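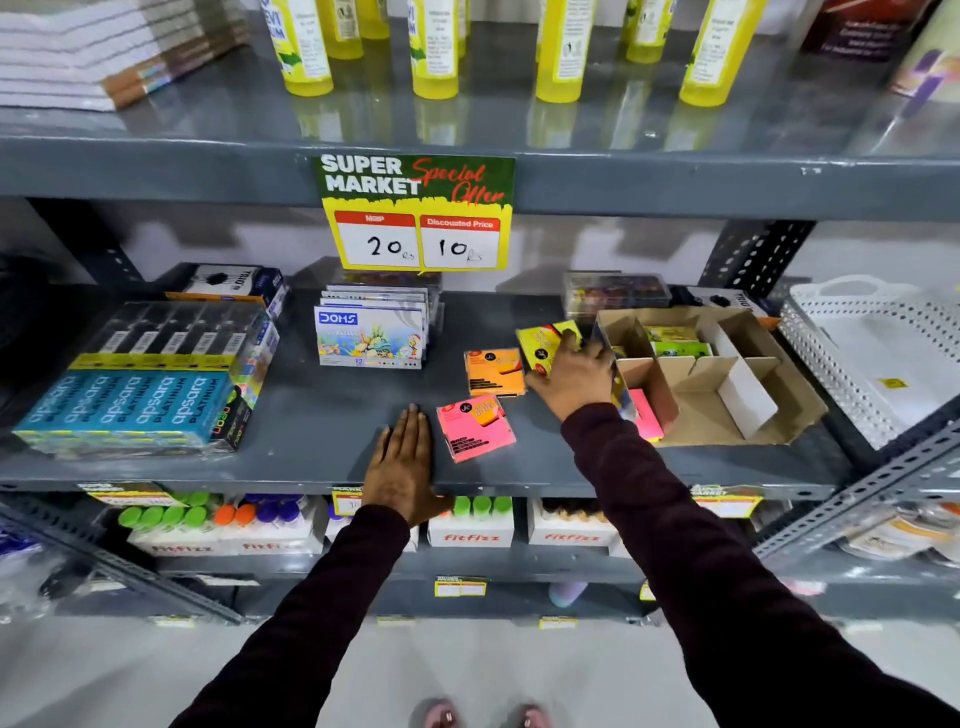
Tveit Songwriter's Lap Harp, 57 strings

Item 1453

If you write songs at the kitchen table late at night, you may already know the trouble with a full-size instrument: it's too loud, it's too big, and somebody is always asleep upstairs. The Tveit was made for those hours. It sits across your knees like a tray, and it has a soft, rounded voice that stays under a singer and never crowds the words.

We first stocked it two years ago, when our Skatthorpe workshop was still mostly repairing guitars, and we've grown very fond of it (one lives behind the counter, and it rarely stays quiet for long!). The body is solid cherry with a spruce top, finished in thin oil so the wood can keep opening up as you play. The strings are laid out in chord groups, so a beginner can strum a whole verse on the first evening, and there's a separate melody row along the near side for picking out a tune.

Tuning takes patience the first week. New strings stretch, and you'll be going back over them every day or so, but after that it settles down nicely and only wants a touch-up when the weather turns.

In the box
Tveit lap harp
Tuning key and a spare
Felt picks, 2
Jomura padded bag with shoulder strap
Chord chart and a booklet of 7 simple accompaniments

Choose your finish
Natural oil
Clastuvine (a deep wine-red stain, made in small batches, next batch in April)

Every harp is strung, tuned and played here before it goes out, then tuned again just before packing. It will still arrive a little flat, so let it rest in the room overnight before you start on it.

Replacement strings are sold singly or as a full set. Left-handed layout available to order, please allow extra time.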